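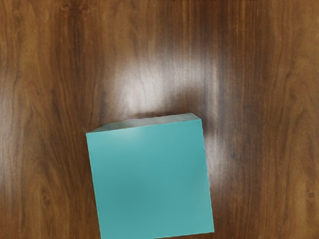

Teal cube on a polished wooden tabletop.

How to get rid of white rings and dull patches on a wooden table

Posted 29 Aug 2021 by Mirjana Dimitrov

Quick one as I've been asked for it again. White rings, cloudy patches, sticky bits by the place where everyone eats. Most of it comes off without sanding. Read the whole thing before you start, the order matters.

What you need

Soft cotton cloths, old T-shirts are fine
Washing up liquid
White spirit
Plain paste wax, I use the clear Curon one
An iron (yes really)
Very fine wire wool, the finest grade the shop has

Open a window. White spirit stinks and you'll have a headache by teatime otherwise.

First find out what's on the table

Oil, wax, shellac or varnish. They all behave differently. Try a drop of white spirit on a cotton bud, somewhere underneath or round the back of a leg. Bud comes up yellow or brown and a bit greasy - probably wax. Nothing happens, it's likely varnish or shellac. To tell those two apart put a tiny dab of meths in the same hidden spot. Goes tacky, shellac. Doesn't, varnish.

If it's shellac keep meths well away from it after that. Matvii Koval didn't, on his gran's side table, and ended up stripping the whole top.

Step 1. Wash it

Warm water, small squirt of washing up liquid. Wring the cloth out hard, it should be damp and no more. Wipe with the grain. Second cloth with clean water, then a dry one straight after. Leave it for 2 hours before you do anything else.

Half the "damage" I get emailed about is just old polish and grease. Have a look once it's dry, you may be done.

Step 2. White rings

White means the moisture is in the finish. Dark means it's got down into the wood, skip to the bit on dark marks.

Lay a folded dry cotton cloth over the ring. Iron on lowest setting, steam OFF, tank empty. Press for 12 seconds, lift, look. Ring should be fainter. Go again if it needs it but let the wood cool in between. Don't park the iron and answer the phone.

Not on shellac though, it softens with heat. For shellac, rub in a little paste wax with your finger and leave it overnight. Slower but safe.

Step 3. Dull patches

Dab of wax on the wire wool, rub very lightly, always along the grain. Never in circles, you'll see every one of them when the sun comes in low. Wipe off as you go and check from the side. Stop as soon as the patch matches the rest. Easy to overdo this and end up with a shiny table that has one flat bit, and then your doing the whole top to match.

Step 4. Wax

Thin coat. Thinner than that. Cloth, small amount, work it in with the grain, do a section at a time. Leave about 18 minutes then buff with a clean cloth untill it stops dragging. If it still feels sticky you used too much - go over it with a cloth barely damp with white spirit and buff again.

Two thin coats beat one thick one. Leave a day between.

Skip the wax if your table has an oil finish. Use the same sort of oil that's already on there, wipe off all the extra. Oily rags can catch fire by themselves so spread them flat outside to dry, don't scrunch them in the bin.

Dark marks

Harder. Usually the finish has to come off in that spot and the wood needs bleaching with oxalic acid. Gloves, goggles, follow the tub. Won't go into it here, will do a seperate page. If it's an old or valuable piece take it to a restorer.

Things people ask

Mayonnaise? Works now and then on fresh rings. It's only the oil. Smells.

Toothpaste? It's an abrasive, leaves a dull spot. No.

Spray polish? I don't bother. Mastora make a silicone free one if you must have a spray. Silicone is a pain if you ever want to refinish.

Laminate top? None of this applies, soapy water and leave it be.

Keeping it nice

Coasters, felt pads under lamps and vases. Wipe spills when they happen. Keep it off the radiator. I rewax mine every April, the desk gets it more often as I lean on it all day.

Comments and corrections to the usual address. Slow replies this month.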